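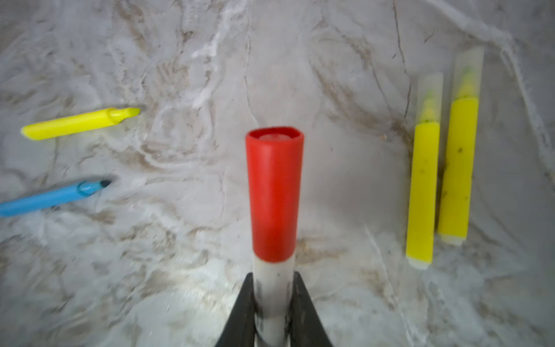 Red-capped marker against the Garville top, taupe and brown veins behind.

Garville Peel-and-Stick Countertop Film, reviewed by Colton Després
Posted 5/22/10

I don't trust anything that promises a new kitchen by Sunday night. The Garville box says exactly that, with a smiling couple on it who have plainly never hung a shelf together. But our old counters were a yellow I can't defend, the quote for real stone from Simard came in at $1,981, and I had a long weekend coming. So I bought 6 rolls.

First complaint: the instructions. One folded sheet, tiny type, and the step about inside corners is a single sentence telling you to "ease the film in." Ease it how? I wrecked most of a roll finding out. A hair dryer on low helps a lot, and the sheet never mentions one. Get a better squeegee too. The one in the box is a flimsy thing that left scratches on my test piece.

Looks, then. The swirls are better than I expected and from standing height it passes. My sister-in-law asked what the stone cost. Get down close at a seam, though, and the pattern doesn't line up, and once you've spotted that you will see it every morning. There's a bit of shine to it, more than the sample had. Under our window that means every crumb and smear shows by noon.

Wear is where I figured it would fall apart. I've had it down since September. The stretch by the stove has lifted at the front edge, maybe a finger's width, and I've glued it back twice. The rest is flat. Coffee wipes off, beet juice wipes off if you're quick, and ballpoint does not. No hot pans, obviously, and don't cut on it.

I looked at the Kundside film as well. It's thinner and cheaper and the sample curled up in the drawer, so I passed. Valter makes a thicker one that a guy at the hardware store kept pushing, but only in solid colors.

Would I do it again? In a rental, or if you're selling, sure. If you plan to stay put for years, save up. I'm already pricing the real thing, and I have around 22 feet of this stuff to peel off first. The box says it comes up clean. We'll see.

Three stars out of five.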